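Home Stories Serials Archive About Contact
Search this site Enter keywords Go

The Wadstead Muster
3 May 2024
By Yeison Benavides

The clerk at Wadstead had been told to expect 1000 men. By the evening of the second day he had written down 47 names, and four of those belonged to the same family.

"Where are the rest?" asked Leopold Schnyder, who had the king's commission and a new saddle.

"Getting the harvest in, sir. It's September."

Schnyder read the list again. Tremcombe had sent eight archers and a boy to carry for them. The villages along the river had sent a letter. It said the bridge was down, but Schnyder had crossed it that morning.

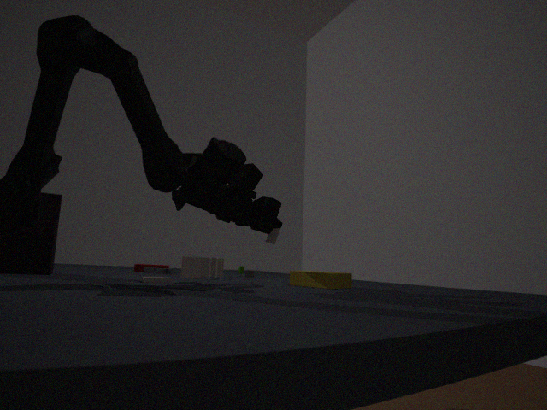 The arm over the table.

They marched at first light with what they had. It rained as far as the ford, and the bread cart lost a wheel. The sergeant wanted to wait for it. Schnyder said no, then changed his mind when he saw the men's faces, and they sat under the trees until noon.

In the night nine of them went home. The clerk heard them go. He knew most of their mothers, and he lay still with his blanket over his head until the footsteps had stopped.

"You'll have to strike them off," Schnyder said in the morning.

"Yes, sir."

"What happens to them, after that?"

"They get fined, if anyone goes to collect it." The clerk sharpened his pen. "It was the same last year."

Schnyder looked up the road. The army was meant to be two days north - three, with the cart. He asked whether the Tremcombe men were still there.

"All eight," said the clerk. "The boy's gone."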